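Home | Projects | Papers | People | Join us

3. Collecting the folding demonstrations

We're a student club, so I should say straight off that nobody handed us a laundry. The plan for the spring was to teach a policy to pick up one garment, straighten it out and fold it, and to do that we needed a lot of people doing exactly that with a hand-held gripper. Torbjørn Tangen wrote the recording software over a couple of evenings in February (he says three, I remember more!) and Embla Ekström worked out the list of garments and the rota. I did most of the sessions in student rooms, and I loved it, even when my wrist didn't.

We had the option of the Remano lab, with its nice flat table and even light, and the first batch was done there. The trouble was that everything we trained on it went to pieces the moment we changed the table for a bed. Beds are soft, the cover moves along with the cloth, and the colours underneath are all over the place. So the second batch, which we call Skostel after the halls where we recorded it, was done entirely on beds. The rule was simple -- come as you are, no tidying first, and if there's a heap of clothes on the floor then leave it there.

In total we kept 400 demonstrations from 12 rooms. A demonstration starts with the garment dropped on the bed and ends when the person lets go for the last time. Most people got the hang of it after two or three goes, though plenty of us kept trying to flatten things with the side of our other hand, and those goes had to be thrown out.
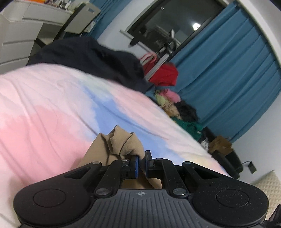 Prirumer Student Robotics Club, Manipulation Group
Figure 2. View from the hand-held gripper during bed folding. The tan fabric is bunched up under and just beyond the fingertips, on a patterned pastel cover.

Figure 2 is the sort of view the policy has to make sense of. The fabric is gathered into a point with deep creases down the middle, and the cover has long wrinkles of its own running across it, so there are folds everywhere you look and only some of them matter. Gøran Engström tried a plain edge detector on views like this as a baseline and it went for the bedding again and again. We then gave the policy a short history of past views as well as the current one, and that helped more than anything else we changed (section 4 has the table).

The tilt is worth a word too. People hold the gripper however it suits them, and the room leans over with it. I spent ages straightening the views using the motion sensor before training, and Eilif Haugland very politely pointed out that the version without my straightening did just as well. We dropped it. What did matter was night-time recording: dark windows with bright reflections in the glass threw off our position tracking now and then, and we lost a few otherwise lovely demonstrations that way. Next time I'd draw the curtains right across before starting.

One more thing for anybody copying our set-up -- do clean the gripper between sessions. Fluff gets everywhere.

Comments

Musa Haruna: Really enjoyed this section. Did you try thicker things like jumpers, or was it all thin fabric? Ours slide straight out of the fingers.

Kollár: How long was the history you fed in? I can't find it in section 4.

Embla Ekström: @Musa a few jumpers, yes, and they were horrible. @Kollár it's in the appendix, sorry, we moved it!

Contact the club | © Prirumer Student Robotics Club | Page updated 01/08/2023 | Back to top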